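Jatdale Community Hall: Walk-Round Checklist, December
Filled in by Effie Crichton, with comments

Front doors and ramp: OK. The new grit bin is wonderful! It sits right by the handrail and holds plenty. Handrail is solid from top to bottom.

Fire exits: OK. Both open fully with one push. Stacked chairs moved away from the east door (thank you, Gregor Kinnear, that was quick).

Extinguishers: OK. All pins and tags in place. The kitchen one is due for service before spring.

Stairs to balcony: NEEDS WORK. Tread 19 has a lifting edge strip. Taped for now, and I've asked Elspeth Dow for two screws and ten minutes of her time.

Office and back room: OK. Extension cords are off the floor, outlets are tight, and the vents behind the desk are clear of paper.
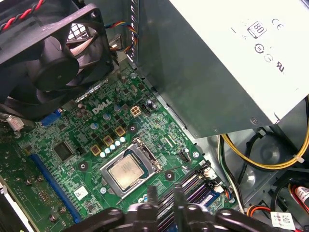 Kitchen: OK, and a real pleasure to check. Stove shutoff turns easily, first aid box is full, and somebody has labeled every shelf. Please keep it up!

Boiler room: OK. Meter read 3,211 at 4:15 p.m. Carbon monoxide alarm tested, and it's loud enough to hear on the stage.

Main hall lights: NEEDS WORK. One emergency light over the stage didn't come on during the test. Replacement battery ordered.

Parking lot: OK. Lines repainted, and they look terrific. Puddle by the gate is still there.

Next check: Huguette Gosselin has the keys and the clipboard.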